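Slow Robots Deserve a Place in the Shared Workshop

In our workshop in Endmont there is a rule about the big table by the window. You can keep a project on it for 3 weeks, and then you must move it. In December this rule was discussed again, and the reason was me and my friend Vernon Fortin. Our folding machine, which we call Didon, was already much longer than 3 weeks in the building, and some members asked if it is right that two people use so much space for a thing that folds laundry slowly.

I want to answer them in a longer form than I could at the meeting. English is my third language and in a meeting I am always one sentence too late.

The complaint was mostly about speed. Shahab Mohammadi, whom I respect very much and who taught me to use the lathe, put it like this: "My mother folds a shirt while she is talking on the phone and looking for her glasses." He is right. Didon needs 68 seconds for one shirt on a good day, and on a bad day it does not finish. If you judge our project as a household appliance, then it is a very poor one, and I would not buy it either.

But I do not think we should judge work in a shared workshop in this way. Shahab spent one whole winter on a wooden clock that loses 9 minutes in a day. No person told him that a clock from the shop is better. We all went to look at the clock, and several of us learned from it how to cut a gear. I ask for the same patience for a machine with motors.

I also think people have a wrong picture of home robotics, and I had it too. I believed the programming would be most of the work. In our case it was the last part, and for many months we did not reach it. First there was the frame, which was not square, so we took it apart and built it again. Then there was the question of where the hoses should go. A hose that is too short pulls on the wrist, and a hose that is too long gets caught on something. We moved the small white fasteners so many times that Vernon dreamed of them. All of this is normal workshop work. It is measuring, cutting, tightening, and being annoyed with yourself.

And then there is the cloth. A metal part stays where you put it and has the same shape in the evening as in the morning. A shirt has a new shape every time you touch it. I did not really understand how much my own hands know until I tried to explain to a machine where the corner of a sleeve is.

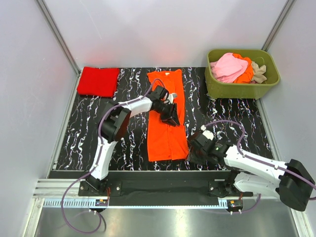

What It Costs, and Who Pays

The second complaint was about money, and here I want to be exact. Vernon and I spent 3000 dollars on Didon from our own savings. The workshop paid nothing. The controller boards came second-hand from a small firm, Okach, that was closing its repair department, and without them the sum would be much higher. We pay the same membership as everybody, and also a storage fee for the corner.

I admit that space is also a kind of money. When our enclosure stands in the corner, another person's canoe cannot stand there. This part of the complaint is fair and I do not have a perfect reply. I can only say that a robot with two arms cannot be packed in a box every evening. After each move we must calibrate it again, and this takes most of a Saturday. A rule that was written for birdhouses and chairs does not fit it well. The workshop in Hawthorne solved this with a long-project corner, where places are given for half a year and the owner must show the work to the members once in that time. I visited it, and I liked it. The people there were not all friends of robots, but they knew what each machine was for.

There is one more argument that I hear, usually in a low voice. It says that automation already takes enough from us, and that we should not invite it into the one room where people come to work with their hands. I take this seriously. My father lost his position in a textile factory when the new machines came, and he did not find a similar one again.

For me this is a reason to have the machine in the room. I would like that ordinary people see how such a thing is made and how often it fails. A person who has watched Didon search for the edge of a shirt will read the next big promise about household robots with a cooler head. And the children who come on open days ask better questions than I did at their age. One girl wanted to know if it can fold a sock. It cannot, and we have not tried very hard.

The members vote on the table rule next week. I will vote for a long-project corner with a limit of half a year, and if it passes, our own half year should start on the same day as for everybody else. Shahab told me he has not decided yet. He also asked if he can try the controls on Saturday, and I said yes.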